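Minutes, packing room monthly meeting, Kindinham
2020-02-26

Present: eleven of us from both benches, plus two from the Stetport store who came over for the crate item and stayed for the coffee. Apologies from the Evness people, who had a delivery.

I'm taking the notes again, so the usual warning that I write down what I remember and what I could read off my own hand. Corrections by the next meeting please, and be gentle!

1. Last minutes
Passed with one change. The tape guns were ordered in black, and I had put down gray. Fixed.

2. Labels
Long one, this. The new labels peel off when the room is cold, and we all have a story about it. Stetport had 15 boxes turn up with no label at all, and they spent a morning opening them to see what was inside (they were pretty nice about it, considering). We agreed to go back to the old roll until it runs out and to ask Farkas for a sample of the stickier kind. I'll write the email.

3. Shelving by the back door
The bottom shelf still leans. It has been looked at. Somebody suggested moving the heavy cartons off it in the meantime and there was a bit of grumbling about where they would go, but the vote was 8 to 3 for moving them, so they're moving. Top shelf stays as it is, and please stop leaving coats on it.

4. Connector count
We were short again on the Farkas order: 193 in the book and fewer than that in the bags. I don't want to make a big thing of it, and neither did anyone else, but it does mean a recount, and recounts are dull. One idea was weighing the bags, which we tried last April and gave up on when the scale kept drifting. Another was checking the crates properly before they get stacked or sent back, and that's the one people liked.

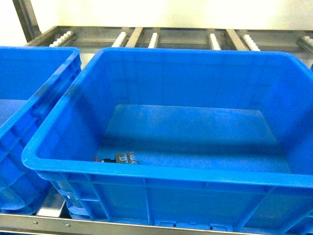
My own view, which I gave at some length (sorry), is that we call a crate empty much too fast. We glance in from standing height, see a lot of blue floor and move on. But a small dark connector sitting down in the front corner, half in the shade of the rim, is so easy to miss, even with the little touch of red on its wire end, and it's the near side that gets you every time. So lean over and look at the corners closest to you, please, before the crate leaves the rollers. The Stetport pair said they do it by running a hand around the bottom, and a few of us are going to try that too.

Agreed: corners checked on every crate, anything found goes in the tray by the book, and it gets written down the same day. We'll see how the count looks next time.

5. Any other business
The kettle is on its way out. A whip-round was proposed and mostly welcomed. The door code is changing in April and I'll pass it around on paper, so no shouting it across the yard this time.

Next meeting is at Evness, if they'll have us. Bring your own mug.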